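Minutes, common room working group, 28/01/2022

Attending: Signe Thygesen (chair), Kaj Ingvarsson, Rowena Tolentino, Beat Auer (minutes). Ívar Hjaltested sent word he would be late and came in during item 2.

Minutes of the last meeting accepted. Kaj wanted it noted that he did not "agree" to the new layout. He said he would wait and see. Noted.

## 1. The rolling panel

Signe reported that the panel is in the common room and asked whether we want to keep it there. Rowena would like it to separate the sofa end from the walkway. Kaj asked what exactly it would separate, as sound goes over the top of a panel and under it too. Rowena said it is for the look of the thing and for people who want to sit and read.
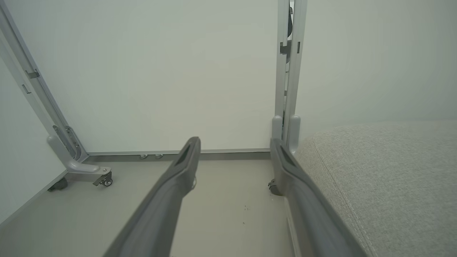

*Panel on its stand, left post and casters.*

Beat pointed out that there is nothing written on it and asked if it is meant to be a whiteboard at all. Signe had assumed so. Kaj would not take a marker to it before somebody finds out, and remembers the door at the Pratum office, which still says "soup" on it. Agreed that no one writes on the panel for now.

Kaj also doubts the casters. In his experience anything on wheels ends up in front of the fire door within a month. Signe thinks this is unfair but will put tape on the floor to show where the stand belongs. Beat asked who is going to look at the tape. No answer recorded.

Priro has offered us a second panel for 500. Rowena in favor, Kaj and Beat against. Signe suggested living with the first one until April and then asking who has missed a second. Carried, with Rowena abstaining.

**Action:** Signe, floor tape. Beat, find out what the surface is.

## 2. Laundry basket by the sofa

Rowena bought a plastic basket for blankets and the loose cushion covers, so that they stop living on the sofa arms. Ívar (arrived here) said a laundry basket in a common room looks like somebody's laundry. Rowena replied that it has a brown rim made to look like woven cord and is perfectly presentable. Ívar does not believe the rim fools anyone. He did grant that the handles at both ends are useful and that the holes in the walls will let the blankets air a bit.

Kaj asked how many blankets it is supposed to take. Rowena thinks all of them. Kaj thinks not, if they are folded the way people here fold. It was agreed to try it before arguing further.

The label is still on the bottom, barcode and all. Rowena will peel it off. Signe asked her to keep it in case the basket goes back.

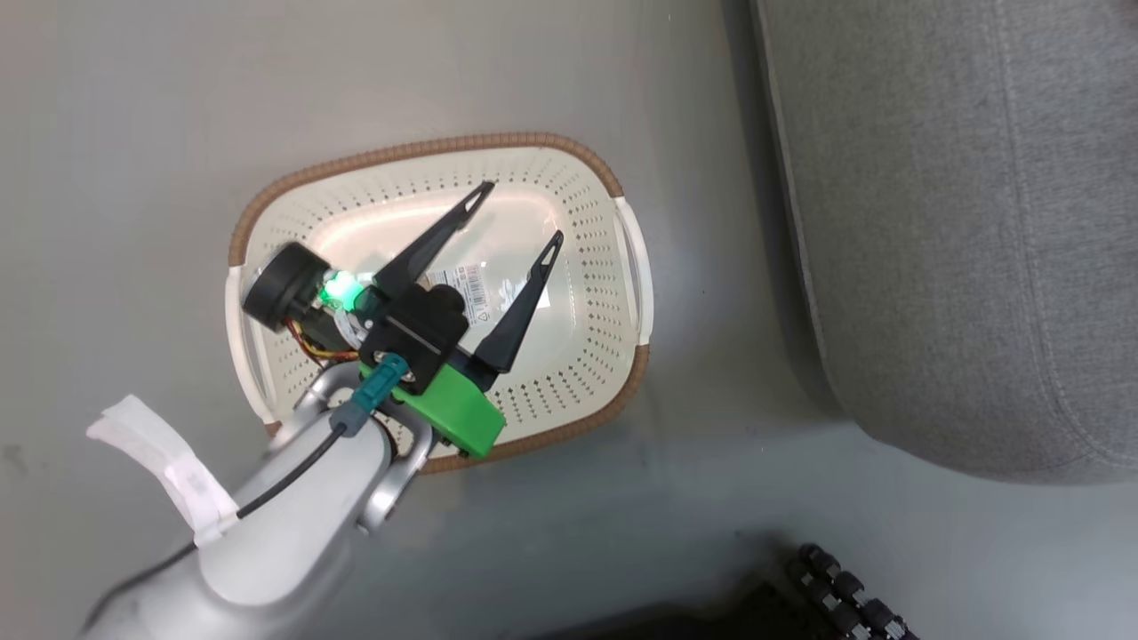

## 3. Sofa

Arau quoted 3,000 for reupholstering. Nobody spoke in favor. Beat said you could buy a sofa for that, and Kaj said you could buy a better one. Khasawneh's price for cleaning only is still missing, after two reminders. Signe expects it soon. The rest of us have heard that before.

**Action:** Ívar to call Khasawneh instead of writing.

## 4. Any other business

Ívar asked whether the group needs to meet this often. Put off to the next meeting.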